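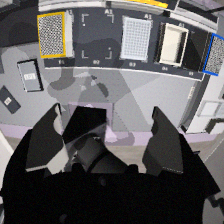
Speaker notes: What the quote leaves out

Slot is 19 minutes. Leave the slide up while people sit down.

OPENING

Good morning. I was asked to talk about how to buy a lab robot. I'm going to spend most of the time on how to put off buying one until you know what you're paying for. If you came for a vendor ranking, I don't have one.

Quick show of hands: who has a quote on their desk right now? Who has read the second page?

(Wait. Let them laugh if they want to.)

WHAT'S ON THE SLIDE

This is a rendering from a simulation. Gripper at the front, deck at the back. Tip racks, a well plate, an open reservoir, and one position with nothing in it but the corner brackets. The Lornen bench was planned in a simulator, and I think that was money well spent. I also think it got more credit than it deserved.

Point at the empty position, the one over D2. Ask the room what goes there. Somebody will say "a plate." Fine. Which plate? Who puts it there at 6 a.m. on Sunday? Is that person in the budget?

A simulator will tell you whether an arm can reach a spot. It is quite good at that. It has no opinion on whether your plates come out of the sealer slightly bowed, or whether the tips you can get in December are the tips you modeled in the spring.

THE FIRST NUMBER

The line everybody argues over is the arm. In the Budosley plan we had three meetings about the arm. We had no meeting about fingers.

Gripper fingers are a part you will buy more than once. One shape that holds a plate well may hold a tip rack badly. Ask for the price of a second set before you sign, and ask how long it takes to arrive. At Budosley the spare set was 800 dollars, and the lead time was longer than the warranty conversation we'd had about it.

(Don't get drawn into which shape is best. I don't know your plates.)

THE SECOND NUMBER

Consumables. Take the tips. Work out how many boxes a full week uses at the run rate in the proposal, then at half that rate, because half is what you'll get in the first year. Our figure at Moka came to 3,170 dollars a month. That was at half. It was not in the capital request, since it wasn't capital, and it wasn't in the operating request either, since the project hadn't started operating.

I have now seen that happen on 2 projects. I no longer believe it's an accident. It makes the request look smaller.

THINGS I WOULD ASK FOR IN WRITING

- Who owns the model of the cell after handover, and what file format it comes in.
- Whether the labware in the model was measured or taken from a catalog.
- What happens to the price if you swap one plate type.
- The cost of a service visit, including travel.
- The floor space with doors open and a person standing there.

On that last one: a drawing of a bench is a drawing of a bench. You still have to get behind it with a screwdriver.

Labels, too. The deck has its positions lettered and numbered, D2, D3, D4. Decide early that your paperwork will use the same names. Moka used its own, and we paid an integrator by the hour to translate.

"BUT THE PAYBACK"

Someone will bring up payback. The payback sheet for Cho said almost two years. I asked what was in the labor line, and it assumed the hours saved would turn into money. Whose money? The same technicians were still there, doing other useful work, and I was glad of it. But no salary left the books, and the sheet said it would.

If the case is better consistency, say so and defend it. If the case is night runs, cost the night runs. I would rather sign a request that admits it won't pay back than one that pays back on paper.

WHAT I'D DO WITH A SMALL BUDGET

Pay for the simulation first, as its own purchase, with permission to stop afterwards. Then put tape on a real bench at the same spacing and have a person do the moves by hand for a week, with your real plates. Write down every time they have to nudge something. That list is your real specification, and it costs you tape.

Cho did this and then bought a much smaller system than the one quoted. Lornen skipped the tape. They're happy enough, but they bought fingers twice.

(If time is short, skip to questions from here. If there's time, tell the story about the freight elevator.)

QUESTIONS

Likely ones: leasing (read the return clause), used equipment (ask who will still service it), and whether I'm against automation. No. I'm against the second page of the quote.

Related items
Service contracts: reading the exclusions
Budosley bench plan, lessons from year one
Tips, plates and the operating budget
Measuring a freight elevator before you order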